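FOR IMMEDIATE RELEASE

Bondgate Opens Its Mirnero Household Chores Results to the Public

Two-armed robot can fold a good deal of the family wash, the company says, but it still needs patience, a clear table and somebody nearby

24th February -- Bondgate, the home and small-shop automation company, today released the first full set of results from Mirnero, its long-running program to find out which everyday chores a machine can be trusted with and which ones still belong to people. The results are free to read, and they include the failures along with the successes, which is something we have wanted to do for a good while and are very happy to be doing at last.

We get asked the same question nearly every day, by customers and shopkeepers and by our own relatives over dinner: can a robot do the laundry yet? The short answer is that it can do part of the laundry, slowly, on a good day. The longer answer takes up most of the report, and we hope that people who are curious about this kind of work (or simply tired of folding) will find something in it worth their time.

Mirnero began in September with a modest list of jobs taken from ordinary homes and from the back rooms of small stores. It covers folding and stacking clothes, wiping down counters, sorting returned items into bins, putting groceries on shelves, and setting and clearing a table. Every job was tried many times over, with things people really own and use. We made a point of leaving out specially made test cloths and identical practice shirts. Real clothes come in every weight and stretch imaginable, they have buttons and hoods and drawstrings, and they rarely arrive from the dryer in a helpful shape.

The report draws on 2000 logged attempts. Of these, 1216 were finished from start to end without a person stepping in. We are proud of that figure, and we would also ask readers to look hard at the remainder, where most of what we learned is to be found.

What the robot can do now

Towels, pillowcases and plain T-shirts went best. Once a shirt is lying flat with its sleeves out to the sides, two arms working together can bring it into a neat square that most of us would be glad to put in a drawer. Sorting boxed goods into bins also went well, as did wiping a counter that had already been cleared. These are jobs with a clear beginning and a clear end, and the machine can check its own work as it goes along.

Shop-floor tasks were, on the whole, kinder to the robot than household ones. A stockroom shelf tends to hold the same things in the same places from one week to the next, and the aisles are kept open for people and carts anyway. Kitchens and laundry rooms are another matter entirely -- they change by the hour, and every family has its own idea of where the good scissors live.

What it cannot do yet

Getting from a heap to a single garment is still the hardest part of laundry for us. A person reaches into a pile, gives one sleeve a tug, and knows from the feel of it whether a second piece is coming along too. The robot has to work this out mostly from what its cameras show, and a pile of clothes hides nearly everything about itself. Two soft things of similar color can look like one. A dark shirt folded over on itself can look like two.

A mixed pile is where our patience, and the robot's, gets its real test.

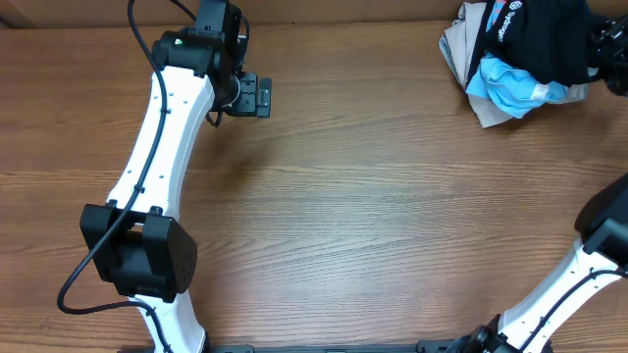 Why the pile matters so much

A family considering a laundry robot does not want to lay out each shirt by hand before the machine will touch it. At that point most of the work is done, and you may as well fold the thing yourself and get on with your evening. For this reason Mirnero scores a laundry attempt from the moment the pile is put down, and an attempt counts as finished only when the last piece has been folded and set aside. It is a tougher measure than the ones we used in our earlier work, and our numbers went down when we adopted it. We think it is the fair one.

The most common trouble was picking up more than one item at a time. Next came losing hold of an edge halfway through a fold, and after that came garments turned inside out, which the robot will often fold very tidily just as they are. We had some debate over whether that last kind should be scored as a failure. In the end we put it in a column of its own, and readers are welcome to make up their own minds.

Speed is the other matter. The robot is slow with clothing, and we would rather say so here than have a customer discover it at home with a full basket waiting. In our trials a person with a little practice was always quicker. Where a machine may earn its keep is in carrying on with the job while you are doing something else, and that depends on how often it has to stop and ask for help.

About the trials

The trials were carried out at the Bondgate workshop with the help of two partners. Aebischer, which designs storage and shelving for small shops, set up the stockroom tasks and lent us its good advice on how shelves are really used at the end of a long shift. Semar, a laundry and linen service, told us what a professional folder looks for in a finished piece and trained our reviewers to judge the results by that standard. Semar's standard is a strict one, we can report, and several of us now fold our own towels differently.

In all, 26 separate chores were tried. Each is described in the report with its starting conditions, the help that was given and the point at which things went wrong, where they did. Attempts in which a person moved an item, straightened a cloth or restarted the robot are marked as assisted and are not included in the finished total given earlier in this release.

"We have tried to write the kind of report we would want to read before letting a machine loose on our own washing," the Mirnero team said in a joint statement. "Some of it is encouraging and some of it is a bit humbling, and there are a few afternoons in there that we will be teasing each other over for years. But people deserve to know where things stand before they spend their money, and we would much sooner have a customer who waits than one who is let down."

What comes next

Bondgate is not announcing a household product today, and no orders are being taken. The next round of Mirnero will spend most of its time on mixed laundry piles, and in particular on teaching the robot to notice that it has picked up too much and to put something back. Socks, which were left out of the first round after a discouraging start, will be returned to the list. We will also try longer sessions, so that we can see how the work holds up over a whole day's wash.

For shops, the picture is a little further along. Bondgate and Aebischer are planning a small trial of the sorting and shelving tasks in working stockrooms, during quiet hours and with staff on hand. Stores that would like to be considered should write to us with a few words on the size of their stockroom and the sort of goods they carry. Please don't tidy up for us before we visit -- we would truly like to see the place as it is!

We would also love to hear from households. If there is a chore you would gladly hand over tomorrow, or one you would never give up no matter how clever the machine, send us a note through the Mirnero page on the Bondgate site. Ironing is already the runaway favorite in the first group, by the way, and cooking for guests seems to be leading the second. Every note is read by a member of the team, though it may take us some time to reply.

The full results, with the task descriptions and the scoring guide, can be downloaded from the Bondgate site at no charge. Teachers and student groups may print and share them freely. A shorter version in large type is available on request.

About Bondgate

Bondgate develops automation for homes and small businesses, with a special interest in the plain, repeated jobs that fill up so much of the week. Mirnero is its open testing program for everyday chores.

About the partners

Aebischer makes shelving and storage systems for independent retailers. Semar provides laundry and linen services to guesthouses, restaurants and clinics.

Media contact

Press Office, Bondgate. Interview requests and requests to visit the workshop are welcome through the press page. Please allow a few working days for a visit to be arranged, and let us know ahead of time if you plan to bring filming equipment.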